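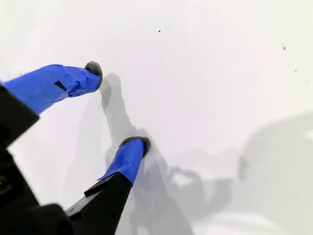
Blue tape, creased, with dark grey pads at the tips.

Re: Cloth tape or vinyl for hockey and tool grips in the cold

kestrel_9
Posted 12/05/1999

Moving this out of the general section. I want to settle on one tape for handles that live in an unheated shed: two rakes, a pruning saw and a hatchet. Winter lows go to minus 25 and the shed gets full sun on the west side from March on. Last year I used a plain vinyl electrical tape. By spring the ends had lifted and the adhesive had crept out along the edges, so anything I picked up left a black line on my gloves.

Is there any point trying a better vinyl, or should I go straight to friction tape?

flatbar
Go to friction tape. Vinyl is stretched when you wind it and it spends the rest of its life trying to get back to its original length. The adhesive stays soft, so the last turn slides. Sun makes it faster.

Riltier sell a cotton friction tape in 19 mm. I have it on a splitting maul and the last turn is where I left it.

odd_lot
Disagree. Friction tape dries out and sheds in the cold. Vinyl is fine if the final turn is laid down with no tension at all. Pull the first turns, relax for the last two, cut with a blade and press. If you snap it off by hand the end is stretched and will flag within days.

Creasing is a separate fault. You get it when a flat tape is taken over a taper or a bend, where one edge has further to travel than the other. Narrower tape cures most of it. On a curved handle I slit 19 mm down the middle and accept that it takes longer.

kestrel_9
The ends were torn by hand, so that may explain the lifting. It would not explain the adhesive coming out at the sides.

odd_lot
Cheap tape, or too many layers. What was the overlap?

kestrel_9
Half width, then a second pass over the top going back the other way.

odd_lot
Drop the second pass.

Mullein
What are you cleaning the handles with first? I have seen people blame the tape when they are sticking it to linseed oil. Raw linseed takes weeks to cure in a cool shed. Wipe with methylated spirits, leave overnight, then tape.

flatbar
Fair point on the oil, but it doesn't change the tape. I rewrapped a shovel in vinyl with clean wood, a blade cut and no tension at the end, and the wrap still rotated under load. The whole sleeve turned. Cotton bites into itself. Vinyl does not.

gantry
Both of you are ignoring self-fusing rubber. It has no adhesive to creep. Kakholm do a roll that I have used on boat gear for years. It has to be stretched to twice its length to bond, it costs more, and it nicks easily, so I would keep it off the hatchet. On a rake it is hard to beat.

Colour matters for anything left on the lawn, by the way. Bright blue is easy to find in grass. Black isn't.

odd_lot
Self-fusing is a poor choice for a pruning saw. Sap gets on it and won't come off without solvent, and the solvent attacks the rubber.

Mullein
Does anyone know whether Korletey still stock the narrow cotton? The 651 was the one I used. The number is on the inside of the core.

flatbar
They had it at the Clirkel Road shop before Easter. It was down the back with the plumbing, on the bottom shelf.

kestrel_9
Thanks. Plan is cotton on the hatchet and one rake, vinyl on the saw and the other rake, single pass, blade cut, spirits first. Handles are bare ash apart from the saw, which has some sort of varnish.

odd_lot
Scuff the varnish with 120 grit or the comparison is worth nothing.

gantry
It's worth nothing anyway. You have different tools and different loads. Put both tapes on the same rake – one at each hand position – and swap hands now and then.

kestrel_9
I always rake the same way round, but I can swap the tapes at midsummer.

flatbar
Cotton at the top hand. That's where it turns.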